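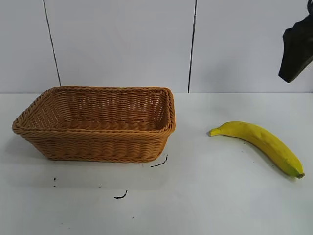
The fruit basket problem, solved (for now)

If you've been reading this newsletter since April you know I've had a running fight with my kitchen counter. Bananas in particular. We go through a lot of them in this house, and they always ended up wedged behind the toaster or squashed under a bag of onions, and then I'd be making banana bread at ten at night when all I wanted was to go to bed.

So I finally gave in and bought a proper basket! It's a woven one in a honey-brown color, rectangular, with a thick braided rim, and I am a little bit in love with it. I'd gone into Butoleo for dish towels (I came home with no dish towels, of course) and it was sitting at the back of the shop. I'd been using a round bowl before this, a big heavy thing my aunt gave us, and the trouble with a round bowl is that everything rolls down into the middle and piles up. The apples go on top, the bananas go underneath, and by the weekend you have a bruised mess. A flat bottom lets you spread things out in one layer, so you can see what you've got.

My friend Intan Raju swears by keeping bananas completely apart from everything else, and I've come around to her way of thinking. They give off the gas that ripens other fruit, so pears and avocados sitting next to them go soft a lot faster. Great if you want guacamole tonight. Less great if you bought the avocados for the end of the week. What I do now is leave the bananas out on their own until they're as yellow as we like them, and the basket gets the apples and clementines. If there's still a hint of green on the peel I give them another day. My husband eats them green and we don't discuss it.

A few things I've picked up about woven baskets, in case you're shopping for one. Look for walls that flare out toward the top, they're so much easier to reach into. Run your hand along the inside before you buy, loose ends will snag on everything (including sweaters, ask me how I know). For cleaning, I take it out on the porch, turn it over, give it a good tap, and go over the weave with a dry pastry brush. If something sticky gets on it, a barely damp cloth and then plenty of time to air out. Please don't soak it!

I've also been lining mine with a cloth napkin when there are peaches or plums in the house, and that goes straight in the wash.

Next time I want to get into the potato drawer, and I'd love to hear where you all keep your onions. Hit reply and tell me, I read every one.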